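Setting up your Dimirora router, part 3: guest network and wired ports

Okay, by now you should have the Dimirora plugged in, the front light should be solid white, and you should be able to open the settings page from your laptop. If the light is still blinking, go back to part 2 and let it finish, I mean it. I once skipped ahead during an update and spent a whole Sunday putting everything back.

Before you start you'll need the admin password you picked in part 2, one network cable per wired device, and a phone to test with.

Turning on the guest network

1. Log in and open Wireless, then Guest.
2. Flip the switch to On. The page reloads by itself and it's slow, so don't click twice.
3. Type a name. Mine is Arcombe, after the street I grew up on. Leave out apostrophes – my old printer refused to see any network that had one.
4. Set a password of at least 14 characters. The box will take fewer, but I wouldn't.
5. Leave "Allow guests to see local devices" unchecked.
6. Click Save and wait for the green check mark.

Note: The guest network can handle up to 15 devices. After that new phones just sit there saying "Connecting" with no error at all, which drove Tamara Bogdan nuts at her book club until she called me.
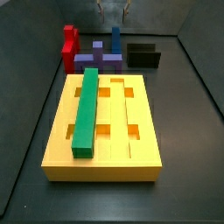 Now for the wired ports, my favorite part! There are four on the back, numbered left to right, plus the blue one for your modem. Port 1 gets priority when the line is busy, so give it to whatever you care about most (for me that's the work computer, for my kids it would be the game console, and we've had that talk). I like to sketch my ports on paper before I plug anything in, just plain boxes with a device name in each. Tape it inside the cabinet door when you're done.

Hooking up wired devices

7. Push the cable in until it clicks. No click, no connection.
8. Check the small light above the port. Green is full speed, amber means it dropped to 100 megabits.
9. Amber on a newer computer? Swap the cable first. Nine times out of ten it's an old one from the junk drawer.
10. Open Devices and rename each entry. "Unknown-213" won't mean a thing to you next month.

Caution: Don't run a cable from one numbered port to another. It makes a loop and the whole network stops. Imre Fülöp did this with a Luko switch in between and blamed his internet company for two days.

Caution: Leave the blue port alone once you're online. It only talks to the modem.

If you added a switch of your own, restart it after step 10, then refresh the Devices page. Everything behind it should show up in a minute or two. If something's missing, write down which port it's on and go to part 4, where I cover resets and the Illés mesh add-on.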